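Re: [zondbridge-users] mask for wide-angle wrist camera, pose jumps near people

On the list, the earlier message said:

> We run Zondbridge with the Hernier visual odometry front end on a
> hand-held gripper. When a person stands close to the cloth, the pose
> jumps sideways. Raising the number of features did not help. Is it a
> calibration problem? Our reprojection error looks good.

Hello,

I do not think it is your calibration. We had the same jump in Restalik, on cloth folding sequences, and for us it came from the mask. The default mask removes only the dark ring outside the lens circle. The two arms of the gripper stay inside the tracked area, and their screws are very nice corners for the detector. They never move in the image, so the solver takes them as proof that the camera stands still.

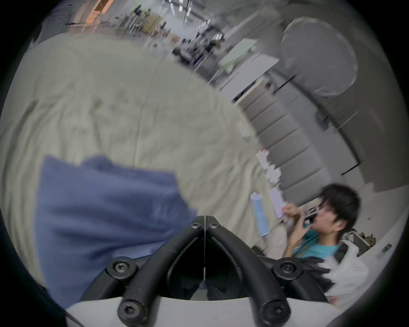
View from the gripper over the beige sheet, person at right with motion blur.

On a view like this one, the sheet gives weak texture and the strong corners are on the gripper itself. The person is blurred too, and I would not trust any point on the hair or the hands. The long row of cabinet doors has another problem: the lines repeat evenly, so a wrong match looks as good as the right one.

What we changed:

mask_static: gripper_arms.png
min_track_len: 6
max_feat_per_cell: 12
reject_blur: on

Draw the static mask by hand, once per gripper, and make it 13 pixels wider than the plastic. After this, our test sequence of 301 frames runs with no jump. I did not try it with the Ruddock loop closing, only with plain odometry — maybe someone else can say.

If it still jumps, please send the track file and I will look.

Regards,
Satish Kaushik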